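Robot club, month two: laundry

So January happened and I joined the robot club at school. If you know me you know I once hot-glued my own sleeve to a science fair board, so my mom had questions. But Shiyu Tang from my physics class kept saying they needed people who could do boring things over and over without complaining, and I thought, well, finally, a club for me!

The project is called Nusura. We want a robot to fold cloth, and we want it good enough to enter the student challenge in Hurberg this spring. Cloth is awful, by the way. A mug is always mug shaped. A towel is a new shape every single time you put it down (I have a lot more respect for my grandmother now).

How we spend our afternoons

The learning part needs a giant pile of demos, so we do the folding ourselves, with a hand-held gripper in each hand. Squeeze, lift, pull, let go. One fold from start to finish is a demo. Our goal is 2,000 and last night we hit 1,696, which got a round of applause and the last of the pretzels.

My first ones were terrible. I kept grabbing too much fabric, and then the corner would flop back out of my fingers (well, the gripper's fingers) and I'd have to start over. Shiyu's trick is to pinch a little bit right at the end and keep the other side pinned until the cloth is stretched out straight. She does it so fast it looks like she's dealing cards. I'm at maybe half her speed, and I talk the whole time, which she says is slowing me down. Rude, but fair.

We started out on tables and then moved on to beds, where everything sinks a little and the sheet wants to come along for the ride. Way harder! Blue cloth on the green sheet, one end pinched and pulled out long:
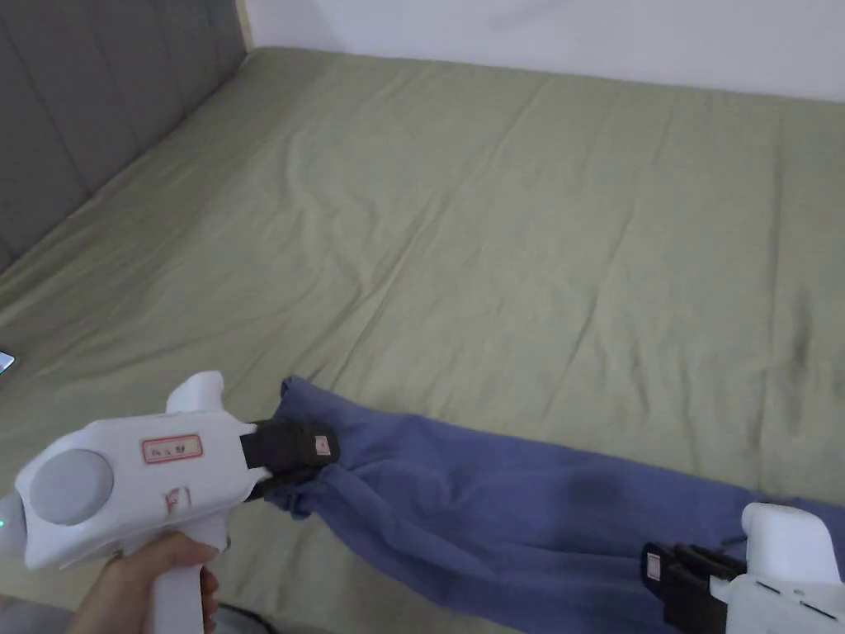 Stuff I still need to do

Finish my share of the bed demos. Learn how to label the folders the way Mao likes them (Mao is the name of our lab computer, don't ask, it was like that when I got here). Write my 3 paragraphs for the Weltisico grant form, which I have been avoiding by writing this post instead. And fold my own laundry, which has been sitting in the basket since before I joined.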